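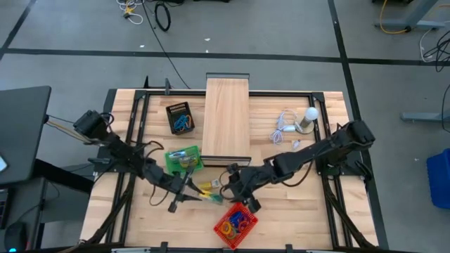 The Ferry Money

Stories > Short Fiction > The Ferry Money

Reading time: 2 minutes

Godelieve Van Leeuwen died on a Thursday and left the boat to both of them, which was like her.

Wiremu Whitcombe heard it from the solicitor in Brunton. Lachlan Quinlan heard it from Wiremu, by telephone, the first time they had spoken in nine years.

"Both of us," Lachlan said.

"Half each. And there's a debt on it. 2,170 to the yard at Flellholm."

"What's it worth?"

"Less than that, I should think."

They met at the yard the following week. The boat was up on blocks behind the office, with a tarpaulin over the wheelhouse and weed dried on to the hull. She had carried passengers over to Jalovden for most of Godelieve's working life, and the two of them had crewed her from the age of sixteen until the summer they fell out. The bench along the port side still had the split in it where Lachlan had dropped an anchor.

Kiri Tautahi ran the yard. She brought out the bill in a plastic sleeve and stood with them while they read it. Lifting out, storage, a new seacock, more storage.

"I'd take 1,000 now and the rest by June," she said. "Or I'd take the boat and call it square. Pieter Mnguni wants the engine."

"Just the engine?" Wiremu asked.

"Just the engine. The rest I'd break up."

Lachlan went up the ladder and pulled back a corner of the tarpaulin. He was gone long enough for Kiri to go in and answer the phone. When he came down he had the ferry tin under his arm, the old biscuit tin where the fares used to go. He held it out to Wiremu without opening it.

Nine years earlier 200 had gone missing from that tin. Wiremu had said it was Lachlan. Lachlan had said it was Wiremu. Godelieve had said nothing at all, and had gone on saying it until they both left.

Wiremu got the lid off with a coin. There were some ticket stubs, a pencil, and a receipt from the chandler's for a pump, dated the week of the argument. It was for 200, paid in cash, and it was signed in her handwriting.

"She forgot," Wiremu said.

"She never forgot anything."

"Then she was too proud to say so."

Lachlan took the receipt and read it again, then put it back under the pencil. The rain had started, and the two of them moved in against the hull where it was dry.

"I've got 600," Lachlan said.

"I could find the other four."

Kiri came back across the yard with her hood up and asked what she should tell Pieter.

"Tell him she needs her engine," Wiremu said, and went to look for the ladder so he could tie the tarpaulin down.

Contact us | Copyright, all stories remain with their authors | Back to top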